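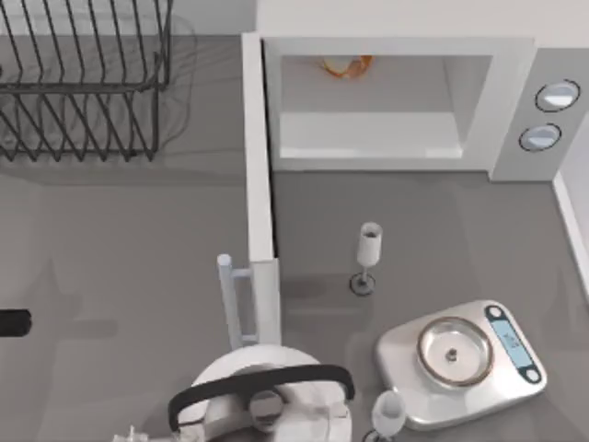 mjacobs
Measured a problem in my kitchen and would like opinions on the fix. The circuit feeding the counter outlets trips when the microwave and the kettle run together. Breaker is 20 A, 120 V, 12 gauge copper, one run, six outlets. The kettle draws 1500 W by its label. The microwave label gives an input of 1450 W. That is 2950 W on a circuit good for 2400 W, so the trip itself is no mystery. What I want to know is whether to pull a dedicated line for the microwave. It sits on the counter, white box next to the black wire dish rack, so any new outlet would have to land on the wall behind those two. Panel is in the garage, 30 feet away as the cable would go.

keir_laing
Pull the line. In a lot of places a kitchen needs two small appliance circuits as a minimum, and you have one. What year is the house?

mjacobs
Don't know the year of the wiring. The panel was replaced by the previous owner. Two open slots left.

fennab
Before you cut drywall: does it trip instantly or after a while? A 20 A breaker carrying 24.6 A will usually hold for a minute or more. If it goes the moment you press start, look at the breaker or at a loose terminal.

mjacobs
After a while. I timed it at 188 seconds with a full kettle. The second time it was shorter, but the breaker had not cooled down.

fennab
Then the breaker is fine. That is normal thermal behavior.

Bart Kramer
I disagree with pulling cable for this. Run the kettle, then run the microwave. Cost is zero. I have lived with one counter circuit for 19 years.

keir_laing
You can live with it. It is still undersized for how people use a kitchen now. Add a toaster and he is back here asking the same thing.

Bart Kramer
He didn't mention a toaster.

m_ramasamy
Two points on the install. First, if you go dedicated, use 12/2 with ground on a 20 A breaker. 14 gauge is not acceptable on a 20. Second, check what your local code wants for GFCI and AFCI. Mine wants both on kitchen circuits, so I used a dual function breaker and a plain receptacle. The breaker was the most expensive part of the job. Also keep the box a bit above counter height, clear of anything that drips.

mjacobs
Rack can move to the other side of the sink. What did the whole job come to?

m_ramasamy
Almost 200 in parts, including the permit. I did the labor myself and had it inspected.

Bart Kramer
Or a slower kettle. They sell 1000 W ones.

fennab
1000 plus 1450 is 2450 W. Still over.

Bart Kramer
By 50 W. It will never trip on that.

fennab
Probably not, but I wouldn't plan a circuit that way.

mjacobs
Going with the dedicated line. Permit office opens at 8, I'll ask them about the GFCI requirement and post what they say.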